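Home Articles Interviews Tooling Events Contact

Interview
December
3 comments 14 shares

Two clocks and a strap: keeping hand tracking honest

Iqra Mirani writes software that most people on her team never open on purpose. She maintains the alignment and labelling tools at Dokton, a small company that trains robot arms to handle cloth, and her code sits between the recordings of people doing housework and the policy that learns from them. When it works, a researcher asks for all the folds of a certain kind and gets them. When it fails, the policy learns to close its fingers a little before the cloth is there.

We spoke on a Saturday morning, the only time she had free that week. She had a build running on a second screen and glanced at it now and then.

Mirani came to the job from payment systems, where she spent her days reconciling two records of the same event that disagreed. "It's the same work," she said. "You have a video that says the hand was here, and a tracker that says the hand was there, and both of them have a timestamp. One of them is wrong, or both are."

The company's pipeline is called Lumitz. It takes in video from the head and pose data from the wrists, puts them on one clock, cuts the long recordings into short actions and writes them out in a form the training code can read. The first version used the time at which each packet arrived. That was fine in the office and poor everywhere else.

"Arrival time tells you about your cable and your buffer," she said. "It doesn't tell you when the hand moved. We had one batch with an offset of 160 milliseconds, and it wasn't even constant. It crept. By the end of a long recording the fingers closed on air."

She now fits the offset from the data. The tool looks for moments when the wrist changes direction sharply, finds the same turn in the video, and solves for a shift and a slow drift over the whole recording. Anything with too few sharp turns is flagged and goes to a person. Of the last 521 recordings the tool processed, 69 were flagged, and Mirani looked at every one of them herself.

"I don't mind that number. I'd mind if it were zero, because I know what goes in."

Cloth makes the work harder. A cup has a shape that a model can hold on to from one moment to the next. An apron does not, and its ties are worse. They are thin, they twist, they hide behind fingers, and the person holding them often lets go and takes hold again a few centimetres along. Mirani's segmenter used to treat each of those small regrips as a new action. A single apron came out as dozens of fragments, none of them long enough to learn from.

Her fix was to stop cutting on grip alone. The segmenter now waits until both hands have changed what they are doing, or until the cloth has changed from hanging to lying on a surface. The second test relies on a perception model named Priedītis, trained by a colleague, which gives a rough state for the cloth: hanging, flat, bunched or unknown. It says "unknown" a lot.

"People wanted me to hide that label," she said. "I put it in the viewer in orange. If the model can't tell, the planner shouldn't be told it can."

She uses the same recordings for most of her regression tests, and aprons feature heavily.

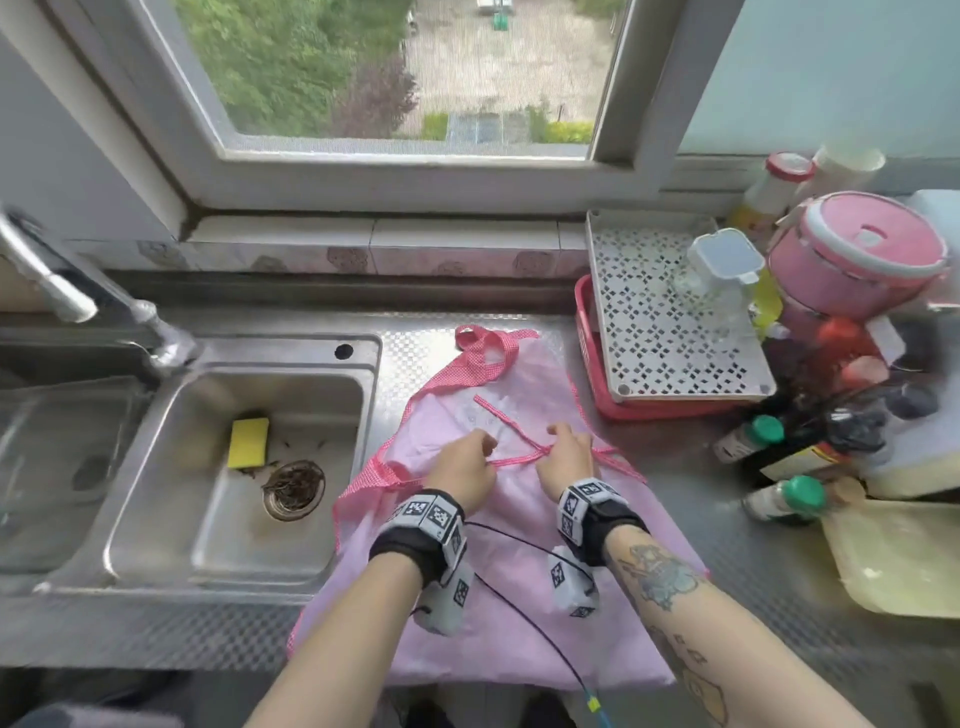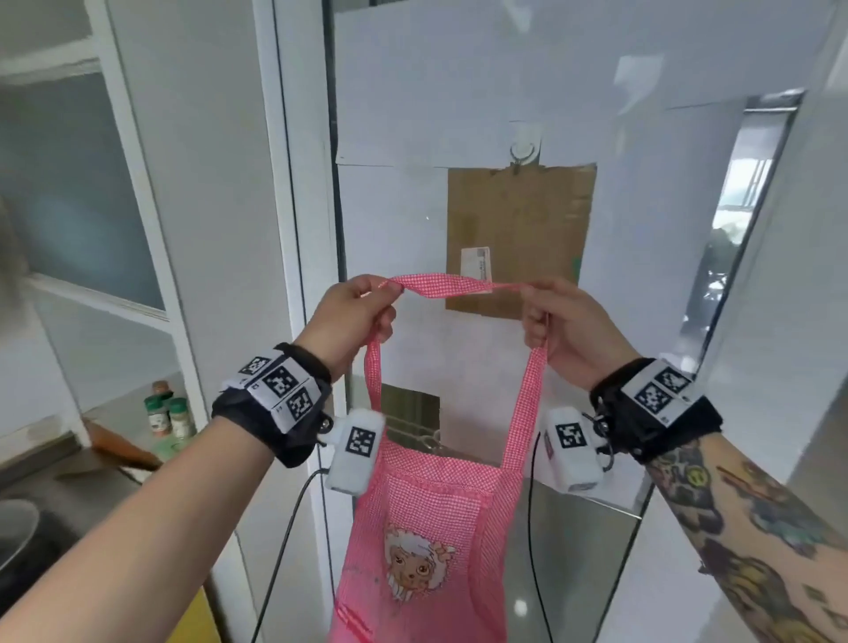
What the planner needs

The planner, Nandham, is written by another team, and relations have been mixed. It wants a start state, a goal state and two grasp points. Mirani's data gives it a stream of hand poses and a cloth state that may be missing. For months each side wrote its own converter, and the converters disagreed about which way the wrist frame pointed.

"We lost two weeks to a sign," she said. "One file had the palm facing down and the other had it facing up, and every plot looked reasonable until you put them side by side."

There is now one converter, kept in her repository, with a test that fails if anybody changes the axis order. She is also strict about grasp points. If the fingers cover the place where they meet the fabric, the point is stored with a wide uncertainty, and the planner has to accept it as it comes or skip the clip. She won't fill it in with a guess from the clips on either side.

Backgrounds get less attention from her than outsiders expect. Kitchens are full of bottles, racks and windows, and the early perception model was easily drawn to anything patterned. Her answer was plain: mask by distance from the hands first, then look for cloth. It loses the far end of a long tablecloth. She has an open ticket for that and no date for it.

Asked what she would like to work on next, she mentioned the viewer. It takes too long to open a recording, and reviewers leave it running all day so they don't have to wait. "Then they're looking at yesterday's labels and filing bugs against them," she said. She has started on a version that reloads labels without reloading the video — it works on her machine, and she expects to hand it to two reviewers before the month is out.

Her build had finished by then, with one failure in the drift test. She wrote down the recording number and went to look.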